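Tabletop storage basket

A tabletop storage basket is a small open container kept on a desk, side table or dresser to hold loose household articles. It has no lid and is usually rectangular, with walls low enough that the contents can be reached without moving it. Larger open containers meant for the floor are normally classed as bins or hampers.

Construction

Most tabletop baskets use one of two methods. In the first, a stiff board is covered inside and out with printed paper or cloth. In the second, the walls are sewn from fabric, with or without a stiffener between the layers. Covered board keeps square corners but is damaged by water. Sewn walls can often be folded flat for storage and may sag when the basket is empty. Printed linings are common in both types, and pale colors with cartoon characters are sold widely for bedrooms and students' desks.

Contents

Typical contents are soft packs of tissues or wipes, wrapped snacks, stationery and small toiletries. Soft packs are often stored on edge, with the crimped seal at the top, which takes less floor area than laying them flat and leaves the printed side in view.

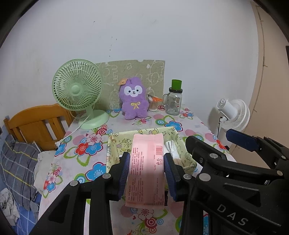 Pink soft package with a crimped top edge, in front of an open basket with a cartoon lining.

Flurina Fankhauser, in a household survey of 865 desks and side tables, divided the contents of such baskets into 3 groups: articles in daily use, reserve supplies, and articles with no assigned place. The third group was the largest in more than 2,000 individual entries. Marlies Gisler later proposed merging the first two groups on the grounds that an opened pack and its spare are generally kept together.

Placement and sorting

The basket is commonly set toward the middle or back of the table, near articles that stay out permanently, such as a fan, jars or a soft toy. Sorting is done on the clear surface in front. Flat papers, empty bags and folded cloths are separated first, as they hide smaller boxes beneath them. 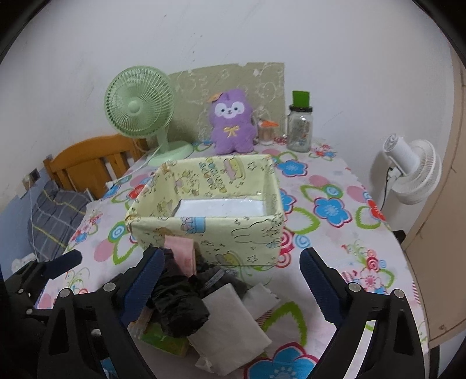 Open box with a bunny and star pattern on a floral tablecloth; bag, cloth and papers in front, desk fan and jars behind.

A sheet of paper or thin foam is sometimes laid in the bottom. It protects the lining from leaks and can be replaced separately.

Care

Fabric linings are wiped with a damp cloth and dried open. Paper coverings are dusted dry.

See also: Drawer divider; Hamper; Tablecloth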